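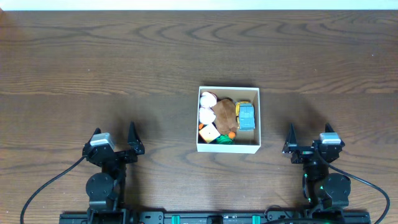

Figure 3. Small toys and plush pieces in an open white box on a wooden table.

3.2 What people keep

I went into the Keturdale interviews expecting to hear about photo albums. What I got was toys - so many toys! Of the 51 households we visited, 40 had a box like this kind of thing put away somewhere, usually in a closet, and most people wanted to talk about it before I'd even sat down. Sum-yee Tu and I coded each story separately and then argued over the labels (a lot). We ended up splitting "saved for a grandchild" from "couldn't throw out," and I still think a few of the August interviews could go either way.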